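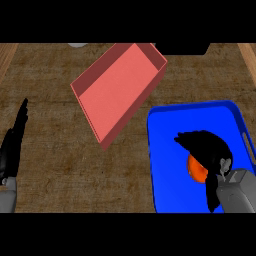 Kitting cells, six months in. What changed at your place?

packline_62
We're getting two-arm cells on the tray line at Netenstead in August. Fruit boxes mostly, some bakery. Management says no layoffs, "redeployment". Anyone already living with these? Want the floor version, not the vendor one.

gideyshift
Gidey site here. Had ours since winter. 12 people on my line before, nobody let go but four moved to cold store and two of those quit. So make of that what you will. Hands are better, wrists dont ache. Job is duller. You stand there and wait for it to want something.

tallow
Same at Grornmont but I'd take dull over sore any day. Did tray loading for years, shoulder is shot. Now I refill, swap trays, clear faults. Fine by me.

gideyshift
Fine until you get the fault count. We logged 2,113 stops in one month and every one had an operator number next to it. Mine. Not the machines number.

orrin_b
Thats a management problem tho, not a robot problem. Ilora sets the log up however the site asks. Ours is by cell, no names on it. Ask BEFORE install, much harder after.

packline_62
Good one, writing that down. What about the sim stuff? They showed us a simulated run, two grippers, pink tray and a blue one, one arm with something round and orange down in the blue tray. Rep said most of the tuning gets done like that before anything ships.

orrin_b
Ours was too. Helps with layout. Doesn't know your fruit. We lost weeks on soft stuff and labels peeling.

tallow
Disagree a bit, our first week went ok. But we had loaders in the room when they did the layout. Tray height was wrong for anyone under 5'6, one of the packers caught it on screen.

gideyshift
must be nice. We got an email.

packline_62
Pay? Anyone get regraded?

tallow
Yes, one grade up after training. 80 hours of it, paid.

gideyshift
No. Same grade, more buttons. Union is on it, slowly

orrin_b
Get the grade in writing with the training dates. And ask who covers breaks, ours forgot that completly.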